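Dejar el coche: siete meses después

7 de junio de 2023

En noviembre vendí el coche. Lo había tenido 4 años y en ese tiempo lo usé sobre todo para ir a trabajar, hacer la compra grande y visitar a mi madre en Trestumance. Varias personas me han pedido que cuente cómo me va sin él, así que lo dejo por escrito y así no lo repito en cada comida familiar.

La decisión fue económica. El taller me dio un presupuesto de 1583 euros por cambiar el embrague y un par de cosas más que ya venían avisando. El coche valía poco más que eso. Pedí una segunda opinión y me dijeron lo mismo con otras palabras. Estuve una semana dándole vueltas y al final lo vendí tal cual, con el embrague roto, a un señor que se dedica a despiezarlos. Vino con la grúa, firmamos los papeles en el capó y se lo llevó.

Los primeros días fueron incómodos. Seguía buscando las llaves en el bolsillo al salir del portal. También descubrí que no sabía qué autobuses pasaban por mi calle, y llevo aquí desde antes de la pandemia. Me bajé los horarios, los imprimí y los pegué en la nevera. Ahí siguen, aunque el de la línea de la estación ha cambiado y está corregido a bolígrafo.

Al trabajo voy andando o en autobús, según la hora. Andando tardo más, claro, pero llego despejado y me ahorro la vuelta a la manzana para aparcar, que en invierno me ponía de muy mal humor. Cuando llueve mucho cojo el autobús. He comprado un chubasquero bueno y unas botas normales, de las de toda la vida, que no parecen de montaña y puedo llevar puestas en la oficina.

La compra me costó más organizarla. Antes iba al hipermercado una vez al mes y llenaba el maletero. Ahora compro dos veces por semana en el barrio y una vez al mes pido que me traigan lo que pesa: leche, aceite, detergente, arena para el gato. Gasto algo más en fruta y bastante menos en cosas que compraba por estar de oferta y que acababan caducando al fondo del armario. Leire Cantero, mi vecina del segundo, me recomendó un carro de la compra con ruedas grandes. Me resistí un par de meses por pura vanidad. Lo uso para todo.

Lo de Trestumance es lo peor resuelto. Hay un autobús por la mañana y otro por la tarde, y los festivos solo el de la tarde. Si quiero comer con mi madre un domingo cualquiera tengo que mirarlo con calma, y si pierdo el de vuelta me quedo a dormir. Ha pasado ya dos veces. Mi madre está encantada, yo algo menos, pero la verdad es que hablamos más que cuando iba y volvía en el día mirando el reloj. Para las visitas al médico he alquilado un coche 5 veces, siempre en el mismo sitio, y todavía me sale a cuenta si lo comparo con el seguro, el impuesto y el garaje.

Del garaje no he hablado. Tenía una plaza alquilada y la dejé el mismo mes. Eso fue lo que más noté en la cuenta. El dueño la volvió a alquilar en un par de días, así que si alguna vez me arrepiento tendré que ponerme a la cola.

Otra cosa que ha cambiado es cómo miro las calles. Desde el coche yo veía semáforos y huecos libres. Andando uno se fija en dónde se acaba la acera, en los pasos de peatones que faltan y en los tramos largos sin sombra, que ahora en junio ya se empiezan a notar.
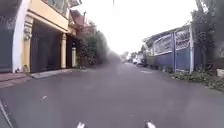 Hace unas semanas comí con Fabrice Hoarau, un antiguo compañero que dejó el coche bastante antes que yo, y me dijo que el primer verano es más duro que el primer invierno. Del frío te proteges caminando deprisa. Con el calor, caminar deprisa es lo que no hay que hacer. Me aconsejó salir antes, llevar una camiseta de repuesto y olvidarme de hacer recados a mediodía. Ya contaré si le he hecho caso.

También me preguntó si no echaba de menos conducir. Lo echo de menos a veces, por la noche y con la radio puesta - eso no lo da ningún autobús. Las vacaciones tampoco las tengo claras. Solía irme a la costa parando donde me apetecía, y este año he reservado tren y un apartamento cerca de la estación, que es una manera bastante distinta de viajar. Llevaré una sola maleta. La silla plegable y la sombrilla se quedan en el trastero.

En cuanto a números, no llevo una hoja de cálculo. Miro la cuenta a fin de mes y queda más que antes. Una parte se me ha ido en zapatos y otra en un taxi que tuve que coger de madrugada cuando el gato se puso malo (está bien, se había comido un trozo de goma). El resto lo voy guardando por si algún día vuelvo a necesitar coche, porque no lo descarto. Si mi madre empieza a tener más citas médicas, lo de alquilar dejará de ser práctico y habrá que mirar uno de segunda mano, pequeño y sin caprichos.

De momento sigo así. En julio cambian los horarios de verano de la línea de Trestumance y aún no los han publicado. Si alguien que lea esto los tiene, que me los deje en los comentarios.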